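Quando a Aino Laaksonen me atendeu, ela já foi avisando que estava com a mão direita enfaixada e que ia digitar pouco. "Nada grave, foi o polegar", disse, rindo. Eu tinha marcado a conversa por causa disso mesmo: o polegar dela virou assunto num grupo em que eu entro de vez em quando, de gente que grava demonstrações de tarefas domésticas para treinar robôs, e eu queria ouvir a história da boca da dona.

Aino trabalha na Mandeck, que faz coleta de dados com garras de mão. Você segura o punho, aperta o gatilho, a garra fecha, a câmera registra tudo, e depois um robô aprende a fazer igual (ou tenta!). Ela cuida da parte de tecidos: dobrar, esticar, virar do avesso, pendurar. Perguntei se não era monótono e ela quase se ofendeu. "Roupa é a coisa mais difícil que existe! Uma caneca tem sempre a mesma forma. Um moletom tem uma forma nova cada vez que você encosta nele."

E foi com um moletom que a coisa desandou. O lote tinha 50 gravações previstas, e na de número 19 a garra fechou num punho de manga e não quis mais abrir. "Eu soltei o gatilho e nada. Soltei de novo, como se adiantasse", contou. A mola de retorno da articulação tinha saído do lugar. Aí veio o erro, que ela assume sem rodeio nenhum: em vez de largar tudo e seguir o procedimento, enfiou o polegar entre as hastes para empurrar a mola. A mola voltou, as hastes também, e o dedo estava no meio do caminho. 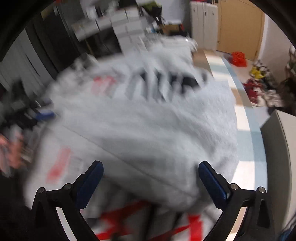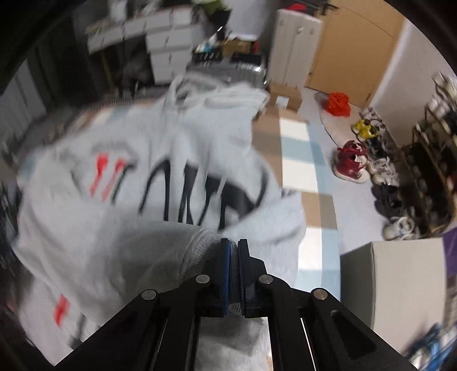
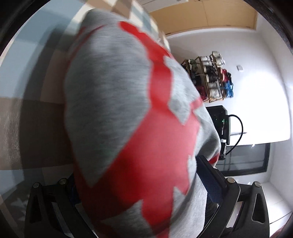 "O que me irrita é que eu mesma escrevi a instrução", disse Aino. A instrução fala em apoiar a garra na mesa, travar o gatilho e só então mexer na articulação, com a chave e nunca com o dedo. Perguntei por que ela pulou tudo isso e a resposta foi bem humana: estava no embalo, faltava muito para fechar o lote e parecia coisa de um segundo. Quem nunca, né?

O defeito em si foi parar na Leltix, que monta as garras. Eles abriram a peça e encontraram um encaixe gasto, raso demais para segurar a mola quando o tecido puxa de lado. "Com objeto rígido isso quase não aparece", ela me explicou. "Você pega uma caixa, a força vem reta. O pano torce, escorrega, puxa para um canto enquanto você vai para o outro." O contador daquela garra marcava 3,329 mil ciclos (ela fez questão de me passar o número direitinho), e até então a revisão só olhava as pontas de borracha e a câmera. Os encaixes ficavam de fora.

Agora entraram na lista. Em julho de 2021 a Mandeck parou as 2 garras do mesmo modelo, trocou as molas e colou uma capinha sobre a articulação, feita numa impressora emprestada. Aino acha a capinha feia e um pouco barulhenta, mas usa. Também mudou o começo de cada turno: abrir e fechar a garra vazia, depois com um retalho, puxando para os lados, antes de valer.

Quis saber das gravações, se o lote foi para o lixo. Não foi. As que vieram antes da trava ficaram, e a da trava foi separada com uma etiqueta de falha. Tivemos até uma pequena discussão nesse ponto, porque eu achava que um robô não ganhava nada vendo uma garra emperrada, e ela discordou com gosto: "Ganha, sim. Se ele nunca vê uma falha, vai continuar puxando até rasgar a manga". Ainda não sei se me convenceu, mas prometi pensar.

O polegar levou dois pontos e ela volta à coleta na semana que vem, começando por toalhas.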